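Short story: how do I get the younger brother out of the shop?
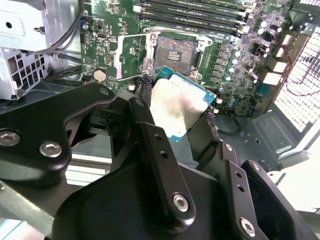 Niloufar Naseri

I'm writing a short story for a contest with a limit of 400 lines and I'm stuck in the middle. The narrator is a girl of 12. Her older brother has worked at a shop in Keltby since their mother got sick, and the owner, Mr. Laur, treats him well. I need the brother to leave the job before the last scene, but I don't want Mr. Laur to turn into a villain. Everything I try sounds like a TV show. I have 118 lines left. Should she see him quit or hear about it later?

Golnar Kiani

Let her hear about it. She is 12 and wouldn't be in the shop during work hours anyway. Have him come home early and start peeling potatoes, and let her work it out from the time of day. You can get that done in nine or ten lines, and then you still have room for the ending.

Mr. Laur doesn't have to do anything wrong. Maybe his nephew needs a job. He could send the brother home with a full week's pay, and the mother could be angry about the money anyway. I would cut any speech where the brother explains his feelings.

One question back: does the mother know how much he earns? If she doesn't, I'd use that.

Shahram Ansari

I would show it. Readers want the big scene. You could also have the shop burn down, I did that in one of mine and it placed third in Benavbridge. Check the rules about line length too, mine got sent back once for that.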